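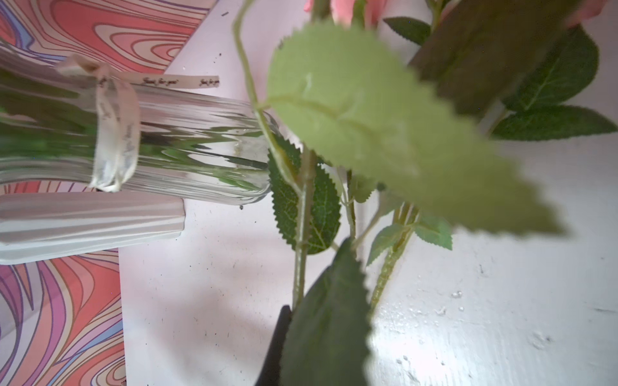 Thomas Negri
Manipulation Methods, Zirnero project

Section 3. Recording wrist-view demonstrations with transparent and cluttered objects

3.1 Scope

This section covers set-up and recording for the Brametti grasp-labelling method when the workspace contains clear glass, artificial stems or both. Opaque rigid objects are handled in Section 2.

3.2 Before recording

1. Clear the white tabletop of anything not listed on the task card. Scuffs and small marks may stay.

2. Lay the vase on its side. Ridged glass breaks up whatever is seen through it, and green leaves come through as wavy bands. Leave any ribbon tied on. Printed ribbon gives the tracker fixed features on a surface that otherwise has few.

3. Place the flower bunch beside the vase with the rim towards the stems. Spread the leaves so that part of the main stem is exposed.

4. Open Cocco and load the wrist camera profile. Confirm that exposure is locked.

NOTE: Highlights on the white surface can be mistaken for glass edges. Lower the lamp until the warning count in Cocco stops rising.

3.3 Recording

5. Bring the gripper in low, fingers open. Leaves close to the lens will be strongly out of focus. Do not stop the episode for this.

6. Continue until a finger is among the stems. It may be partly hidden by a leaf at this stage. Label it "occluded", not "absent".

7. Close on the main stem, lift, hold for two seconds and release.

8. Save the episode. Repeat until the set holds 125 episodes, changing the leaf arrangement each time.

CAUTION: Keep the approach path clear of the glass. Contact with the rim at normal speed can chip it.

3.4 Labelling

Mark the stem centreline first, then the leaf outlines. Serrated margins may be traced as a smooth curve. Do not label foliage seen through the vase as graspable.

3.5 Reference result

The Prindstead set contains 648 episodes recorded by this procedure. Adding the "occluded" label reduced false stem detections on the glass, but had no measurable effect on grasps made at the leaf joints. Joint grasps are under review and this section will be revised in September.

Last revised 2023-05-09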